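Limescale, descaler and the kettle element

Plutgate has hard water. The figure on the supplier's page for my postcode is 300 milligrams per litre as calcium carbonate, and the kettle shows it within a fortnight. I have been descaling on a fixed schedule since January and keeping notes, mainly to find out whether citric acid does the job as well as the branded sachets.

The method is plain. Half fill the kettle with cold water, add 20 grams of citric acid, bring it to just under the boil and switch off. Leave it for 15 minutes, empty, then rinse twice. I weigh the acid on the small scales, as a heaped spoonful varied too much between attempts. Boiling it hard gains nothing and the froth comes up through the spout.

White vinegar also works, at a much slower rate. Kiran Sandhu swears by it and leaves hers overnight. I tried that once and could taste it in the tea until Thursday — two full rinses were not enough. The vinegar also left a ring at the water line that the citric acid took off the next time round.

I do all of this away from the worktop, which is limestone and marks at the first drop of acid. Any table with a surface that doesn't react will do.

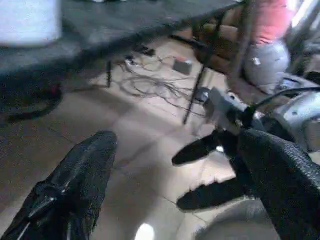 What the filter jug does

I ran filtered water only for roughly a month. Scale still formed, as a thinner and softer layer which came away with a cloth. The cartridge lost most of its effect well before the replacement date on the box. Omprakash Tiwari had suggested checking with test strips, and the readings climbed steadily from the second week.

At the present price of cartridges, the acid is far cheaper. A 2 kilogram bag should see me past next winter if kept sealed; it cakes in a damp cupboard. I still use the jug for the steam iron, where descaling is more of a nuisance.

Next I want to repeat the test on the shower head — same strength, longer soak.

4 comments
Share this post

Recent posts
Bleeding a radiator with a worn valve
Washing machine drain filter, notes
Which test strips to buy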